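3.2 Giveaways and listening

We followed 1,470 readers of Harier, a family music blog, through 30 album giveaways. Each prize was a pack of five children's CDs from the Clomasell label.

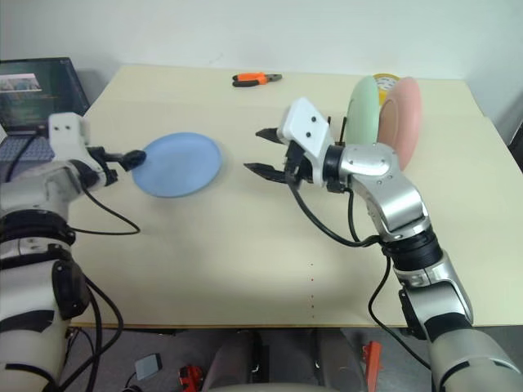 Did people who entered a giveaway go on to listen to the album?
Most did not. Only 200 entrants played a track on the label's site before the draw closed, and few came back in June.

Entries rose when the post named a favourite song. The length of the review made little difference. Readers sent over from Majimbun entered more often but listened less, so we report them separately in Section 4.

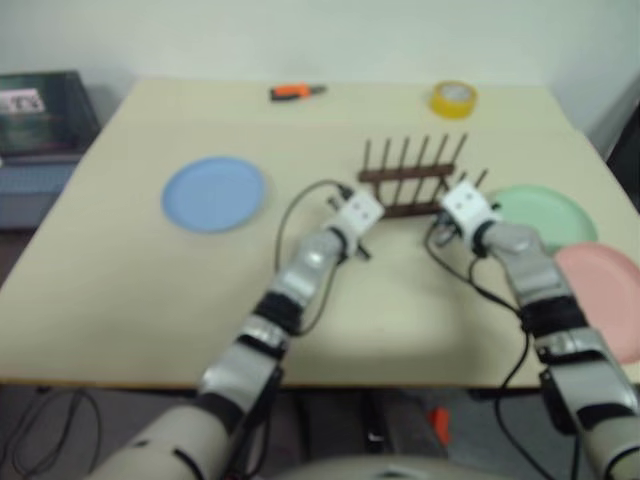
Figure 2. Tabletop with two robot arms and a dish rack.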